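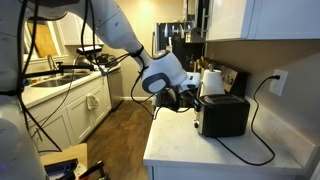 4.2 Do people know how much paper towel they use?

The survey asked 2603 households in Percombe, Andale and Wurnby how many rolls of paper towel they get through in a usual month. Most gave a whole number, and gave it quickly. We are doubtful that this number means much. Earlier work on kitchen waste has tended to take such answers at face value, multiply them by the number of homes in a district and report the result as tonnes. The multiplication is fine. The trouble is with what goes into it.

Our main reason for doubt is the diary sample. We asked 800 of the same households to keep a tally sheet in the kitchen for 14 days and to mark each sheet torn off. Only 182 returned a tally we could use. Within that group the tally and the survey answer often disagreed, and they disagreed in both directions, so no simple correction will rescue the survey figure. Households that called themselves light users were no closer to their own tally than those that called themselves heavy users. Nor did it help to look only at people who said they did the shopping.

It might be argued that the tally is the weaker measure, and we have some sympathy with this. A person with raw egg on both hands isn't going to stop and pick up a pencil. Several tallies had long runs of identical marks that looked to us as if they had been filled in at one sitting. The low return rate is a further worry, because people willing to mark a sheet of paper every time they wipe a bench may be careful with paper towel as well. We don't claim that the tally gives the true figure, only that two ways of asking the same household gave answers too far apart for either to be used alone.

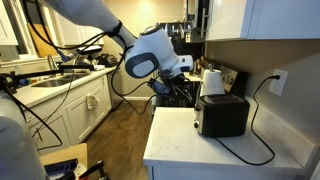

Where the roll is kept has been put forward as a better guide to use than anything the household says. The claim, usually called the reach argument, is that a roll left out on the counter will be used for small jobs that would otherwise go to a cloth, and that moving it into a cupboard would cut waste at no cost. It is an appealing idea and it has found its way into council leaflets. The evidence for it is thin. Studies that support it sort kitchens into "roll out" and "roll away", and that split hides a good deal. The roll in Figure 4 is standing on the countertop, so it would be coded as out, yet it is behind a two-slice toaster. Whether that counts as within easy reach depends on where the person is working, and on how much they mind leaning over. A roll on a hook beside the sink would get the same code. We tried a finer set of codes on the Wurnby kitchens and found that our two coders argued about the middle groups so often that we gave them up.

There is also the plain matter of cause. A household that wipes up a lot of spills has good reason to leave the roll out, and a household that rarely uses one may well put it in a cupboard and forget it. In either case the roll's place follows from the habit. Only a trial in which some households are asked to move the roll could separate the two, and the one such trial we know of, run in Matei one February, had no follow-up once the visits stopped.

For these reasons the estimates in the next section are given as ranges, and wide ones. Johanna Strebel, who read an early draft, thought them too wide to be of use to anyone planning a collection service. That may be so. We would still sooner print a wide range than a single figure built on answers that people seem to make up on the doorstep.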